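The woman who folds everything

Milagros Guzmán has a rule about knitwear, and she gets to it before I've put my bag down. "Never on a hanger," she says. "Never, never! You may as well tie a brick to it."

We're at her place in Stetusden, where she has been washing, mending and putting away other people's woollies for 14 years. It began with neighbours, then friends of neighbours, and these days she keeps a ledger (green cover, very full) with 2,411 garments written into it. I could have read it all afternoon. Each line has the colour, the stitch, the trouble and what she did about it, and now and then a comment like "lovely buttons, terrible moths".

She loves a textured knit best of all. Show her ribs broken up with little blocks of purl and she'll happily talk about it until the kettle's gone cold. "People call it plain if it's all one colour," she says. "Cream! Plain! Run your hand over it. Somebody sat there and kept track of every one of those rows."

Her method starts with a spread. The jumper goes down flat, on whatever is big enough and won't snag, and the sleeves get pulled out from the body before anything else happens. She reckons most bad folds begin at the underarm, where a bit of fabric gets trapped and then sits there all summer turning into a crease.
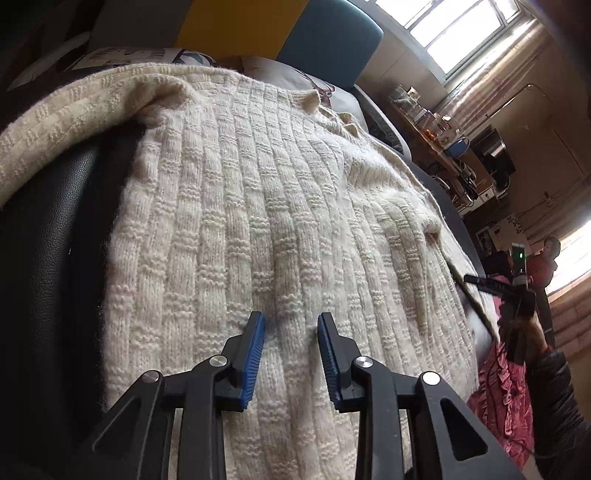

Wafula Mwakalinga doesn't hold with the flat fold at all, and told me so on the phone that evening: he rolls his, collar to hem, and says he hasn't had a hard crease in eight winters. Milagros has heard this before. "Rolling is fine for a fine knit," she says, very generously. "With a big thick one you get a sausage, and then where do you put the sausage?"

Her own fold goes like this. Smooth the body from the middle outwards with flat hands, no tugging. Lay one sleeve across the back, then double it down so the cuff points at the hem. Same with the other. Then bring the hem up in thirds, or in half if the shelf is deep. The neckline she leaves until last, coaxing it with her fingertips until it lies the way it wants to.

I tried it on a grey cardigan and made a proper mess of the second sleeve. She let me do it again. She let me do it a third time, too, and by then I was having a great time and had forgotten to take notes.

What about fluff? She laughs. A hairy yarn will leave a bit of itself wherever it goes, and dark leather shows every speck. A barely damp cloth over the couch afterwards, colour-tested somewhere hidden first, and that's it. She won't have a lint roller near the wool itself. "It pulls up the halo, and the halo is the nicest part!" 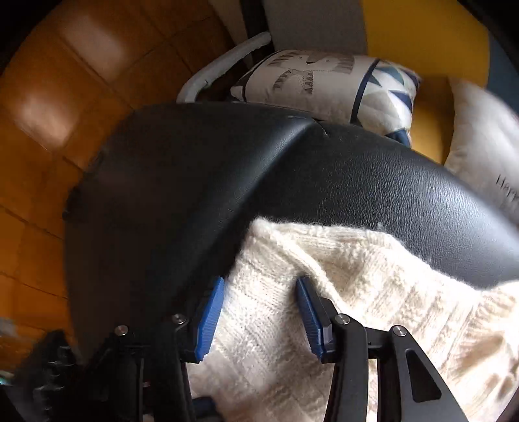 Cream wool against black leather.

The folded pieces go into cotton bags, stacked with the heaviest at the bottom, and come out for an airing in May when the mornings turn. She fits roughly 200 in the back room and is eyeing off the hallway cupboard.

Before I left she had me choose something from the mending basket to practise on at home. I took a navy vest with a hole at the elbow end of nowhere, as she put it, and a length of matching yarn wound on a bit of card. It's due back before the cold sets in.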